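Cómo usar una nevera mini sin creerse lo que pone en la caja

Llevo años leyendo que una nevera mini "enfría como una grande". No es cierto, y cuanto antes se asuma, mejor se aprovecha. Esta guía vale para los modelos pequeños de sobremesa con ventilador, los que se venden para el escritorio, el dormitorio o el cuarto de estudio. He probado dos, una Prukow y una Avano, y las diferencias entre ellas son menores de lo que sus folletos dan a entender.

Antes de comprar

Mire el tipo de enfriamiento. Si en las características aparece "termoeléctrico", el aparato baja la temperatura respecto a la de la habitación, y ahí se acaba la magia. En una cocina en pleno agosto el interior estará fresco, no frío. La palabra "hasta" que precede a las cifras de la etiqueta hace mucho trabajo.

Desconfíe también de la capacidad. La mía anuncia 6 litros y caben 6 litros si uno guarda agua derramada. Con envases de verdad se pierde bastante en las esquinas. Lleve a la tienda el recipiente que piensa meter dentro y pruebe si cierra la puerta. A los vendedores no les hace gracia, pero tampoco lo prohíben.

Del precio diré poco: he visto el mismo aparato a 80 euros con un logotipo y bastante más caro con otro.

Paso 1. Elegir el sitio

Superficie plana, sin sol directo y con hueco por detrás para que salga el calor. El manual de la Prukow pide una distancia "adecuada", que es no decir nada. Yo dejo un palmo. No la meta en un armario cerrado, aunque la foto del catálogo la muestre así.

Paso 2. Encenderla vacía

Enchúfela la tarde anterior y déjela trabajar sola. Si mete bebidas a temperatura ambiente nada más sacarla de la caja, tardará una eternidad y usted pensará que está averiada. Casi todas las reseñas furiosas que he leído vienen de ahí. Las demás vienen del ruido, y en eso tienen razón: el ventilador se oye, sobre todo de noche.

Paso 3. Medir la temperatura

No se fíe de la pantalla, si la tiene. Compre un termómetro de nevera barato, colóquelo en el centro y léalo por la mañana y a media tarde. Si no baja de 5 grados, olvídese de guardar carne, pescado, lácteos frescos o sobras. Los foros están llenos de gente que dice que nunca le ha pasado nada. Enhorabuena.

Birthe Eyvindsson, que me prestó la Avano durante un verano, sostiene que el yogur aguanta perfectamente. Le devolví la nevera y seguimos sin ponernos de acuerdo.

Paso 4. Colocar las cosas

El aire tiene que moverse. No tape la rejilla del ventilador, no llene la balda de lado a lado y deje algo de espacio entre los envases. Lo más alto va abajo o, si hace falta, se quita la balda. Los platos ocupan mucho para lo poco que llevan encima; para una galleta o un trozo de chocolate sirven, para lo demás prefiero recipientes con tapa.
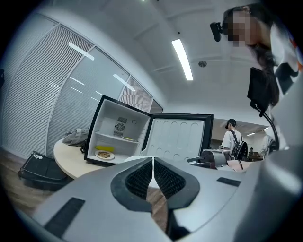
Paso 5. Limpiar y secar

Desenchufe, vacíe y pase un paño con agua tibia y una gota de jabón. Nada de lejía ni de los "eliminadores de olor" que venden aparte; un poco de bicarbonato en un vasito hace lo mismo. Seque bien la junta de la puerta y las esquinas del fondo, donde se junta la condensación. Si va a estar un tiempo sin usarla, guárdela con la puerta entreabierta.

Problemas habituales

Hay agua en el fondo. Suele ser condensación por abrir demasiado. Séquela y compruebe que la junta no está doblada.

Hace más ruido que al principio. Quite el polvo de la rejilla trasera con un pincel seco y el aparato desenchufado. En la Prukow funcionó; en la Avano, regular.

No enfría nada. Pruebe otro enchufe y revise el selector, porque muchos modelos tienen también posición de calor y se cambia sin querer al moverlos.

Huele a plástico. Los primeros días es frecuente. Si en septiembre sigue oliendo y la compró en junio, reclame con el tique en la mano.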